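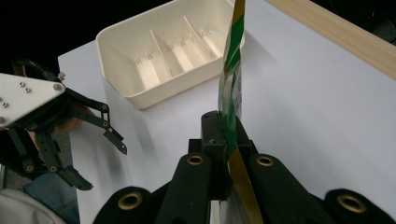 Un sobre de rayas verdes, blancas y doradas.

El cajón de los sobres

En casa de mi madre había un cajón, el segundo contando desde la ventana, donde iban a parar todos los sobrecitos del mundo: azúcar de cafetería, manzanilla, levadura, semillas de perejil que ya no iban a brotar. De niña me parecía un desorden vergonzoso. Ahora tengo uno igual, y quisiera defenderlo, aunque me lleve un rato.

Mi amiga Annick Hervieu, que vive con lo que cabe en dos maletas, sostiene que guardar es una forma de miedo. Puede que tenga algo de razón. Mi madre creció en una casa donde no se tiraba ni el cordel de los paquetes, y esas costumbres se heredan como la nariz. Pero yo abro mi cajón y no siento miedo, siento compañía — el té que trajo Chinyere en mayo, el azúcar de aquel café del puerto donde esperamos 29 minutos a que escampara y acabamos quedándonos a comer.

Me preocupa más la moda contraria, esa de vaciarlo todo un domingo por la mañana y presumir luego de estantes blancos. Conozco a quien tiró 25 años de recetas escritas a mano y al mes siguiente me llamó para pedirme la del bizcocho. Se la copié encantada, claro, con la mancha de aceite explicada al margen.

No pido que conservemos cualquier cosa. Yo también tiro lo que huele raro. Pido un cajón, uno solo, en el que nadie de la familia tenga que justificar lo que mete. El mío cierra mal desde el invierno y hay que empujarlo con la cadera.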